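Aprender de las manos: demostraciones con pinzas portátiles para tareas de mesa

Informe del proyecto de curso
Autores: Fanni Nyitrai y Todor Vlachou
Tutora: Myrtle Mbeki

Introducción

Cuando empezamos el proyecto, en junio, los dos veníamos de asignaturas en las que un robot se programaba escribiendo trayectorias punto a punto, y nos costó un poco (bastante, en el caso de Todor) hacernos a la idea de que íbamos a pasar el curso moviendo objetos de cocina con nuestras propias manos. La propuesta de Myrtle era sencilla de enunciar: grabar demostraciones humanas con dos pinzas de mano, entrenar con ellas una política de imitación y ver hasta dónde llegaba el brazo del laboratorio, al que todos llaman Babić desde antes de que llegáramos nosotros.

La pregunta concreta también era modesta. Queríamos saber si variar la posición inicial de los objetos entre una demostración y la siguiente ayuda más que repetir muchas veces la misma disposición, con el mismo presupuesto total de grabaciones.

Método

Cada demostración parte de una cesta pequeña y un utensilio colocados sobre el tablero. La persona sujeta una pinza en cada mano, agarra el utensilio por el mango, lo lleva hasta la cesta y lo deja dentro o apoyado en el borde, según su tamaño. Con la otra pinza se puede sujetar la cesta por el asa, y enseguida vimos que cada uno lo hacía a su manera: Fanni la sujetaba siempre y Todor casi nunca. Decidimos fijar una norma común y volver a grabar lo que ya teníamos, una decisión que nos dolió pero de la que no nos arrepentimos.

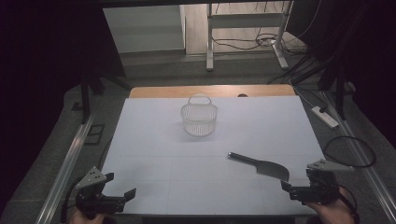
La colocación inicial salía de una lista generada de antemano con un pequeño programa nuestro, Caltow, que reparte las posiciones por el tablero y propone también un giro para el utensilio. Al principio colocábamos las cosas a ojo, creyendo que lo hacíamos al azar, y al representar las posiciones descubrimos que casi todas caían en la misma zona, la más cómoda para una persona diestra. Desde entonces leíamos la lista en voz alta y obedecíamos sin discutir – incluso cuando el mango quedaba mirando justo hacia donde menos convenía.

Grabamos 485 demostraciones. Después de descartar las que tenían cortes en el seguimiento de las pinzas o un agarre repetido, formamos dos conjuntos de 100, uno con disposición fija y otro con disposición variada, y entrenamos la misma política con cada uno, sin tocar ningún otro parámetro. Gorazd Obradović nos prestó su código de sincronización, Zeren, y nos ahorró semanas de trabajo.

Resultados

Probamos cada política en 40 intentos con posiciones que no aparecían en el entrenamiento. La entrenada con disposición fija completó la tarea en 6. La otra la completó en más de la mitad de los intentos, y sus fallos nos parecieron más razonables: llegaba cerca del mango y cerraba demasiado pronto, mientras que la primera muchas veces iba derecha al lugar de siempre y cerraba la pinza en el aire.

Los utensilios de hoja ancha fueron los más difíciles para ambas. Al levantarlos por el mango giran con su propio peso, y una persona lo corrige con la muñeca casi sin darse cuenta. Esa corrección está en las grabaciones, pero es breve, y sospechamos que la política la trata como ruido.

Limitaciones y trabajo pendiente

Solo grabamos nosotros dos, siempre en la misma mesa, y no sabemos cuánto de lo aprendido depende de nuestras costumbres. Njål Amundsen se ha ofrecido a grabar una tanda propia, y como es zurdo nos hace especial ilusión ver qué sale. También queda por repetir la comparación con conjuntos más pequeños, porque nos gustaría saber en qué punto deja de notarse la ventaja de variar las posiciones. Las listas de Caltow y las notas de cada sesión están en la carpeta compartida del grupo, junto con las grabaciones descartadas.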